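Caixas organizadoras Lilport, tamanho 2: quatro meses de uso

Comprei as primeiras caixas Lilport em abril, meio por impulso, e já voltei à loja duas vezes para buscar mais. Gosto mesmo delas! São de plástico, com a frente aberta e baixinha, e é esse detalhe que faz a diferença no dia a dia: a mão entra direto, pega o que quer e sai, sem ter de levantar tampa nem puxar gaveta.

O plástico é firme. Na minha oficina uma delas aguentou nearly 1000 parafusos sem entortar o fundo, e a borda continua lisa. A cor também ajuda -- laranja vivo, daqueles que se acham de longe numa prateleira escura.

Para copos de plástico, então, são uma maravilha. A minha amiga Bronisława Dudek guarda os dela assim na copa da Dumholm, deitados ou em pé, tanto faz, e quem chega serve-se logo. 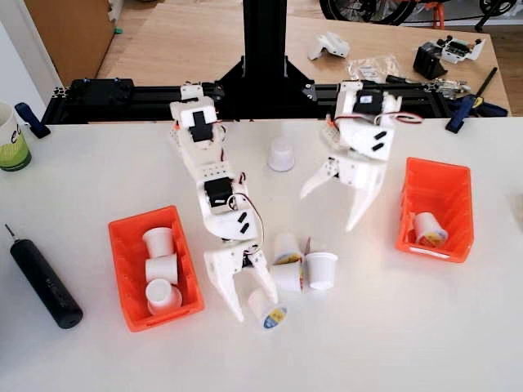

Edição 216 -- p. 4

Duas caixas por mesa, uma de cada lado, é a arrumação de que mais gosto: o meio fica livre para espalhar os copos e depois cada um volta para o lado que estiver mais à mão. Inclinada, a caixa também serve, só convém não enchê-la muito.

Defeitos? O encaixe para empilhar é um pouco duro nas primeiras vezes, e a etiqueta do preço deixa uma cola teimosa (álcool resolve). Queria ainda um tamanho mais fundo, para garrafas. A Uyên Đinh prefere as da Oyewole, que têm divisórias, mas para copos eu fico com estas e já encomendei mais duas.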